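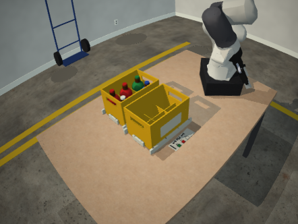 Rennie cell in sim, bottle crate behind, divided crate in front

Arm keeps clipping the divider walls on place. Pick out of the back crate is fine, 100 cycles no trouble. Then it goes over to the divided crate and the fingers touch a wall on the way down, maybe 13 times in 181 runs. Always the same two or three compartments. Crate pose is typed in by hand from the Otness layout sheet. Should I be changing the grip or the crate frame?? Real cell gets set up in April so id like this sorted first.
— terkodton_tom

Gillespie MacAulay
Crate frame first. Check where its origin is — ours was at the bottom of the feet and the sheet measured from the crate floor, so every place went low. Jog to two opposite corner compartments, compare to what the program thinks. If both are off the same way its the origin. If they're off differently its rotation, fix that before you touch anything else. Then look at the fingers from the wrist side just before release:
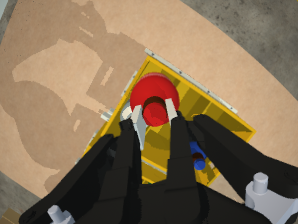
Red part held by the stem over the tray, pads either side

Pads need room too, not just the part. Turn the wrist so they open along the long side of the compartment.

berkex_fan
just slow it down? worked for me

Last updated: 9 September 2019

Related
Gripper opens too wide inside crate
Setting a user frame with three points
Sim runs fine, real arm stops at waypoint 2000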